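Workplace Safety > Checklists > Refurb line > Teardown cell, shared bench

Teardown cell walk-round, with comments
Trunudham refurb floor. Checked by Marichka Tkachuk, comments from Wyn Vaughan (bench) and Vilgot Rustad (maintenance) typed in after. Feb 12, 2023

Background for anyone new: until January this was two people and a screwdriver rack. Now one person per shift and the arms. List is the old bench list with the robot items bolted on, so numbering jumps.

1. Floor tape around cell visible – OK. Worn at the aisle side, retape.
2. Walkway 900 mm clear – NO. Pallet of towers parked in it again. Moved while I was there.
3. E-stop tested, cell stops – OK. Tested from standing and from the stool.
4. Restart needs a person at the pendant – OK.
5. Speed limit in shared mode set to 200 mm/s – OK. Wyn: feels slow, leave it slow.
6. Lone worker call-in every hour – PARTLY. Two blanks on the sheet. See comments.
7. PC unplugged and power supply left closed, no one opens the PSU – OK.
9. Cut gloves at bench – OK, size small missing. Oda Dahlgren has been asked twice.

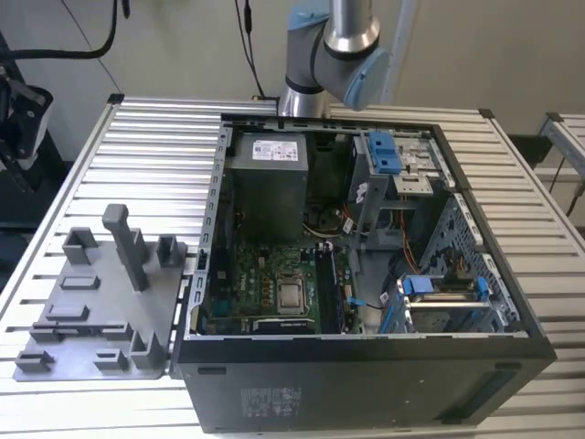
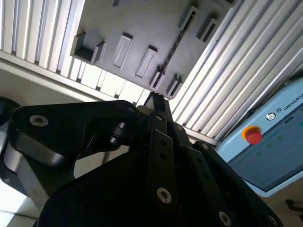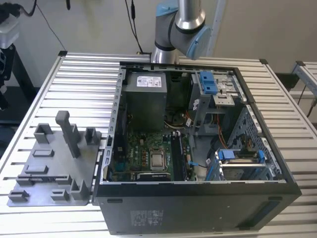
Item 10, reach and pinch points. The old list only had the knife drawer here, so this one is mostly new. Main worry is hands going into the case while an arm is still live, people did it for years with no arm there and the habit is strong. With the tower on its side and the panel off, the arm hangs right over the back edge of the case, so anybody leaning in for a drive latch has their head closer to it than they think. Rule stays: pause, hand off pendant, then reach. Same for the gray fixture, parts are not to be straightened by hand mid cycle. Marked PARTLY, I saw one reach without a pause.

11. Gripper screws and pins, look for loose – OK. Vilgot: checked with a key, all tight. Put it on the weekly sheet please, not monthly.
12. Cables off the table and out of the swing – PARTLY. Fine today, want a proper clip on the long one.
13. Sharp edges on open cases, people warned – OK. Still our most common cut, robots or no robots.
14. Fixture clean, no stray screws – OK. 17 screws swept up from underneath, so "clean" only since this morning.
17. Training card signed before first solo shift – NO. One missing. No card no shift, I mean it this time.

Comments

Wyn: Wrists are better, no argument. But now I stand and watch, and standing is it's own problem. Mat is too thin. Also miss having someone to talk to, dont know what box that goes in.

Marichka: Goes in item 6. The hourly call was written for emergencies but it's also the only time anyone speaks to the bench some afternoons. Asking Vidar Boström for a second person over the lunch overlap.

Vilgot: Stops logged since the changeover, 306. Most are somebody pausing to reach in – which is what we want them to do. Please don't use that number to hurry people up.

Wyn: Can we get told before the program changes? Came in and the arm went the other way first. Not dangerous, just jumped a mile.

Marichka: Agreed. Note on the cell door AND said out loud at handover.

To do
– thicker mat (Marichka)
– cable clip, retape aisle side (Vilgot)
– small gloves (Oda, third ask)
– training card, before next shift
– pallets: new spot by the Gela racks, sign to follow

Related checklists
Battery shelf and swollen pack handling
Ogola conveyor, daily start
Nuria packing station, lifting and reach
Handover sheet, one-person shifts

Trunudham Safety Desk | Contact the safety desk | © 2023 Trunudham | Back to top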